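Home Tickets Queue Knowledge Base My Account Log out

Ticket 552 - Label printer drops off network, Wellville clinic
Opened by Davoud Arabzadeh, February

Printer in the dispensary goes offline every morning. Shows fine on its own screen, PC says offline. Power cycle brings it back for a bit, then gone again by lunch. Staff are handwriting labels, not happy.

8:40 - Remoted in. Queue had 115 jobs stuck, cleared the lot. Spooler restarted. Test label went through OK.

9:05 - Offline again. Pinged it, no reply. Pinged again, reply. Looks like an address clash to me but can't prove it yet.

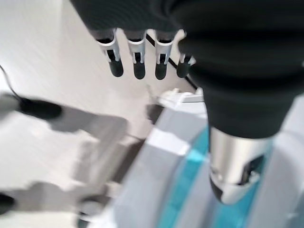 Hand, fingers pointing down.

9:30 - Checked the DHCP list. Printer is meant to have a reservation, doesn't. Whoever swapped the router over on Saturday didn't carry the reservations across. So it's been grabbing whatever's free and the PC still has the old address typed into the port. Explains mornings, the lease runs out overnight.

9:50 - Put the reservation back in, printer MAC copied off the config label. Changed the port on the PC to match. Printed 6 labels, all good. Left it.

11:15 - Hudell rang from the front desk, second PC can't see it at all now. Same problem, old address in the port. My fault, should of checked both. Fixed, tested from her login.

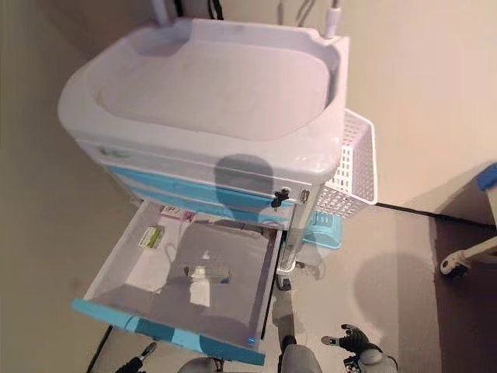

While I was in there the driver on the second PC was two versions behind, so updated that as well. Needed a reboot, she did it over lunch. Label size reset itself to the default after the update (it always does), set it back and saved as the default for all users.

1:20 - Still up. Set a ping running from the server to log any drops overnight.

Note for Siu: the Jumach scanner in the same room was on the old router list too. Haven't touched it. Someone needs to check its reservation before it goes the same way, pls log a seperate ticket.
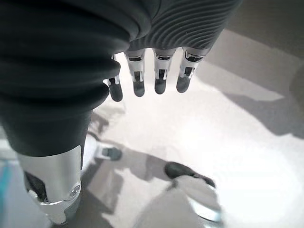 Do we need to change anything on the printer itself if the router gets swapped again?
Leave the printer on automatic. Export the reservations from the old router first, import them to the new one, then restart the printer so it picks up its proper address.

Status: monitoring. Will close once the overnight log comes back clean.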